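Recording a Drawer Task by Teleoperation in Fiken

Drawer tasks are a good first exercise for new operators. The motion is short, but the approach has to be right before the pull can work. These steps assume Fiken is installed, the Custier hand controllers are paired, and the simulator is running.

1. Load the alcove layout from the scene menu. Leave the furniture position locked for the first session.

2. Reset both arms. Check that each hand controller moves the arm on its own side. If they are swapped, change the mapping before you record anything.

3. Pick the working arm and park the other one. A parked arm should stay clear of the side wall, with the gripper raised.

4. Bring the working gripper up to the drawer front slowly. Stop short of the handle and let go of the clutch.
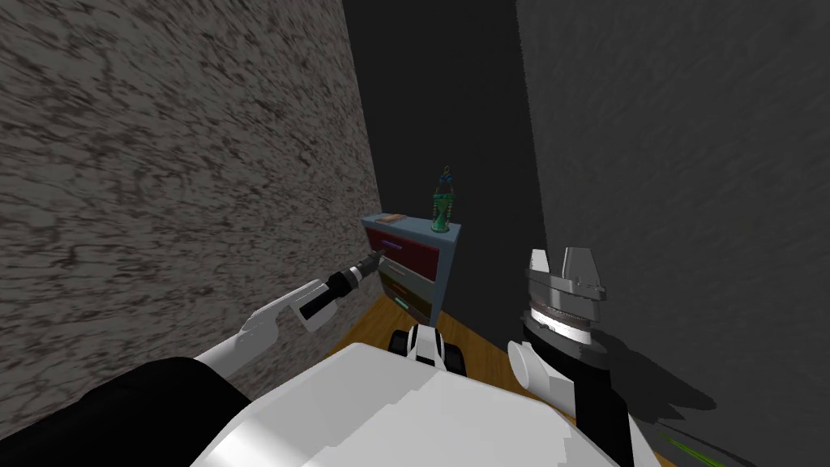
Left gripper near the red drawer front, right gripper held upright.

5. Re-center your hand while the clutch is released. Most failed pulls start with a wrist that has no travel left. Press the clutch again and confirm that the arm does not jump.

6. Line up the fingers with the handle. Use small moves, one axis at a time. Wrist roll comes last.

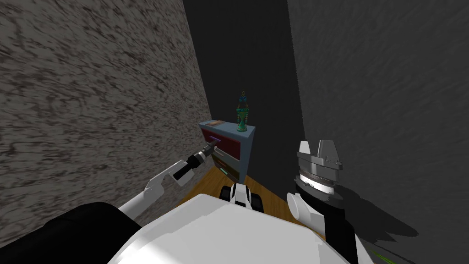
Clearance is the main limit in this layout. The Wieser collision checker will end an episode if an arm link touches a wall, and it gives no warning. Keep the forearm on a straight diagonal toward the handle, as the left arm is here, and steer from the wrist. The handle on the red drawer is near the left end, so aim for the handle itself and not the middle of the front. Watch objects on the top surface too. If the hourglass tips over, discard the episode.

7. Switch to the hand view before closing. Depth is hard to judge from the head view. Look through the gap between the fingers and check that nothing is in it that you do not intend to grip.
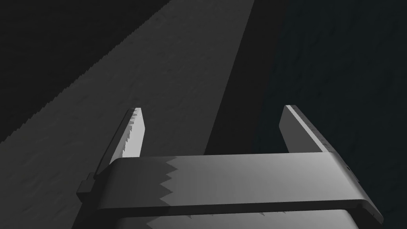

Hand view with the fingers apart.

8. Close on the handle, wait for the contact flag, and pull straight back. Do not lift.

9. Open the fingers, back away, and press Save. Fiken writes the episode with both arm tracks, including the parked arm.

Record 4 good episodes before you unlock the furniture position. Our current Etberg set holds 108 episodes made this way. When you replay an episode, look for long pauses and trim them at the start and end only. Pauses in the middle should be left in or the episode recorded again.

Related items
Pairing Custier hand controllers
Clutch settings for small workspaces
Wieser error 3026: link contact at reset
Trimming and exporting episodes to Etberg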